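4. Setting up your first indigo vat

Right, on to the fun bit! If you've skipped section 3 (scouring), please go back, I'll wait. Cotton with size or softener still in it takes the blue in patches and you'll blame the vat.

I use the Pichon kit for these steps, the one with the 500 g tub of lime. Other kits are fine, but check their own amounts first.

1. Put your bucket where it's going to live for the week. A full vat is a horror to carry, and I've got the stained skirting board to prove it.

2. Fill it with hand-hot water, leaving a good hand's width at the top for your arm and the cloth.

3. Mix the indigo to a smooth paste in a jar with a splash of warm water. Lumps will sink and sulk at the bottom.

4. Tip in the paste, then the fructose, then the lime, stirring slowly between each.

CAUTION: lime is nasty in the eyes and dries your skin out. Goggles and long gloves on before you open the tub, and keep children and pets out.

5. Lid on and leave it alone for an hour. You're after a coppery skin on top and yellowy-green liquid underneath. If it's still blue underneath, give it another hour somewhere warm.

6. Wet your cloth, squeeze it out and lower it in gently. Two minutes is plenty for the first dip. Lift it out, let it air until the green has gone, then dip again if you want it darker.

Note: Hajar Salem at Skultside does six short dips for her navy and it beats my three long ones every time.
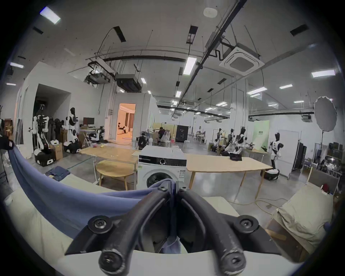 7. Leave the finished cloth overnight before you rinse, so the colour has time to settle. Rinse in cold water until it runs nearly clear, then wash with a mild soap. A white front-loader will do for that last wash, but keep blue cloth away from anything pale or cream for the first few goes (I lost a good pillowcase this way). Run the machine empty afterwards and wipe round the door seal.

8. Pop the lid back on the vat. It'll keep for weeks if you stir it now and then, and section 5 covers feeding it when it gets tired.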